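Rewatching the Vundon box set, and why the lady in the fur collar deserved better

So the heating went out in December and I spent most of that week under two blankets with the Vundon box set. If you don't know it, Vundon was a straight-to-video horror series about a cursed carnival, and every sequel is cheaper than the one before it. I love all of them. My brother-in-law Kristof Vandenberghe lent me his copy years ago and I have no plans to give it back (sorry, Kristof!).

What I really want to talk about is the villain in part 2, Odile Cavmont. She runs Cavmont Amusements, she wears a fur collar indoors, and she wants to buy the carnival so she can flatten it and put up a shopping mall. Pretty standard stuff so far. But then she finds the puppet in the ticket booth and it starts answering her questions, and the movie gets about ten times better.

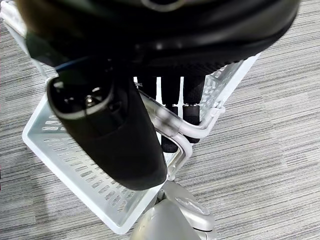 The ticket booth scene

It's one long take, almost no music, and she's bargaining with the thing like it's a guy trying to sell her a used car. She offers it money. It wants a name. She gives it her accountant's name without even blinking, and I laughed so hard I had to pause it. I've seen that scene more times than I can count and her delivery of "He won't be missed until April" still gets me.

Compare that with the villain in the first one, who is a wizard of some kind and mostly yells. You never find out what he wants. Odile wants a parking lot! You can follow every single decision she makes, right up to the moment she walks into the hall of mirrors with the deed in her purse.
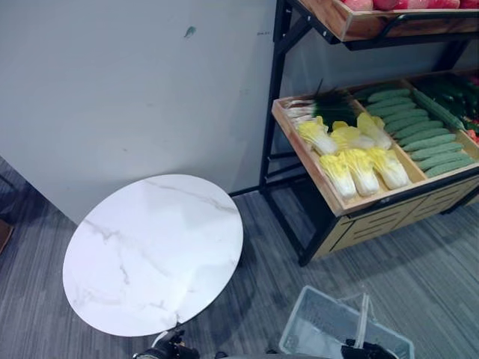 And that's where the movie lets her down. She gets maybe a minute of screen time in the mirrors and then she's dragged off through a trapdoor, and we cut straight to the teenagers hugging in the parking lot. The director, Ward Van Hecke, says on the commentary track that they had a much longer ending planned, with Odile talking her way out of three different mirrors before the puppet catches up with her. They ran out of days. He sounds pretty sad about it, and he also spends a good chunk of that commentary eating something crunchy.

There is a novelization, by the way, and it has the mirror ending in it. My copy is missing its back cover and smells like a basement, but page 131 is where it picks up, and it's great. She nearly wins. She gets the puppet to agree to a payment plan.

Part three brings her back as a ghost, sort of, played by somebody else in a worse coat. Her rival Wouters, the toy tycoon with the cane, takes over as the main bad guy and he's fine - a bit hammy, good cane work - but he never gets a scene like the booth.

If you're hunting for the set, skip the single discs and look for the Plastell edition with the red spine. They pressed more than 300 of them, which still isn't many, and it's the only one with the commentary. I'm saving part four for the weekend. It has a haunted supermarket in it and I remember nothing else.

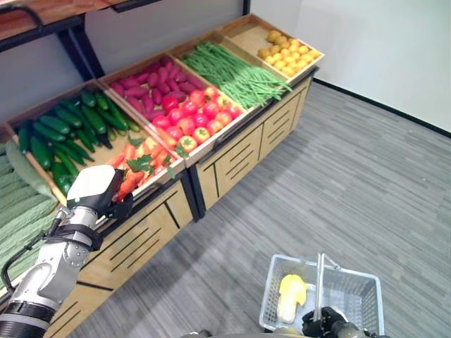
Cucumbers and carrots in the produce crates.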